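Flumora Community Help: Amateur League Rules and Scoring

Does a batter with a midseason transfer qualify for the league batting title?

Posted by Krishnamoorthy Marar, 21 September 2018

I keep the statistics for the Clelard club, which plays in an adult amateur baseball league. The final averages are due to the league office shortly, and I would like to confirm the correct treatment of one player before submitting them.

The player began the season with Vusten and transferred to our club in July. He had 92 plate appearances in total, but fewer than half of them were with us. Our league handbook requires three plate appearances per scheduled team game, and each club was scheduled for 30 games. It does not state whether appearances for two clubs may be combined. It is also silent on games that were canceled because of weather and never made up. Vusten lost two games in this way, and we lost none.

Guidance from anyone who has dealt with the same matter would be appreciated.

Graziella Donati

Appearances for both clubs should be combined, provided that both clubs belong to the same league. A batting title is awarded to the player and covers the full season. The requirement in your case is 90 plate appearances, and the player has met it.

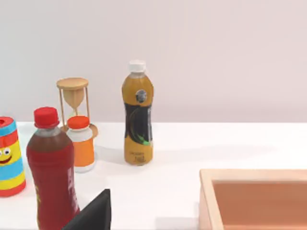
Please confirm that the total consists of plate appearances and has not been taken from the at-bats column. Walks, sacrifices, and times hit by a pitch are included in the former and excluded from the latter. Errors of this kind are common when two scorers use different forms. I would request the original score sheets from Vusten and attach copies to your submission.

With regard to canceled games, the word "scheduled" in your handbook should be applied as written. The two lost games do not alter the requirement.

Mohandas Kartha

In our league he would not qualify. We count the current club only. Check with your league office.

Balakrishnan Kurian

The two replies above reflect different local rules, and both practices exist. The Rivadeneira division, where I served as official scorer, combined appearances for the title but listed club averages separately. If your handbook contains no provision, the decision belongs to the league office and should be obtained in writing before the averages are published.

Please also note that his average must be recalculated from combined hits and combined at-bats. The two club averages should not be added together and divided by two.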